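About Esdale

Esdale sells storage jars, lids and small pantry goods to home kitchens, and has done so from the same unit on the edge of Nillasetti since the beginning. We started with one size of glass jar and a stall at the Sunday market. Customers kept asking for a lid they could open with one hand while holding a spoon in the other, so we went looking for one. Most of what we sell today follows from that.

What we sell

Our range has two lines. Stillia is the glass line: short jars for salt, spices, tea and sugar, and taller ones for rice, pasta and flour. Lemma is the line of spare parts, which covers lids, collars, seals and labels. Every Lemma part is sold singly. If a lid breaks you can buy a lid and keep the jar.

The smallest Stillia jars go out in boxes of 30, mostly to shops and cafes. Households can order one at a time. The 500 ml jar is our most popular size and the one we suggest if you are buying your first. It holds a standard bag of ground coffee with a little room at the top.

We don't sell sets with a rack, and we don't print on the glass. We get asked about both every month. Paper labels come off in warm water, and people change their minds about what goes in which jar.

How we choose a lid

A lid gets more use than any other part of a jar. Before we add one to the catalog we open and close it many times, with dry hands, with flour on our fingers and with an oven mitt on. We check that the hinge stays up while you are pouring. We check that the collar comes off for washing and goes back on without a tool. Samples that fail go back to the supplier with a note.

We also look at how a jar stands on the table when the lid is open. A low, wide jar is less likely to tip than a tall one, and for that reason all our spice jars are squat. The gray lid came in after the white one, which showed turmeric stains. We still have spare white lids for anyone who needs to match an older jar. 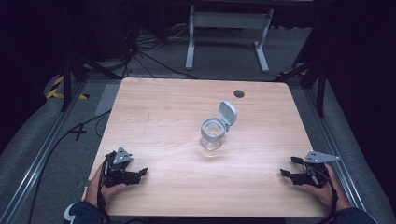 Where we work

The unit has a packing area at the front, shelving along the back wall and an office upstairs. Orders are packed in the morning and collected at 2 in the afternoon. Glass is wrapped in paper and boxed with card dividers. If something arrives broken, send us a photo of it along with your order number and we will replace it. You don't need to return the pieces.

The trade counter is open on weekdays. You can bring in an old jar and we will tell you whether a Lemma lid fits it. We measure the neck on the outside, so please bring the jar as well as the old lid. Parking is on the left of the building. The right side belongs to the tile warehouse next door.

Contact

Use the form on our contact page for orders, spare parts and shop accounts. Shops opening an account should give a delivery address and say which sizes they want to stock. For anything by mail, write to Esdale, PO Box 1317, Nillasetti. We answer messages in the order they come in, usually by the next working day.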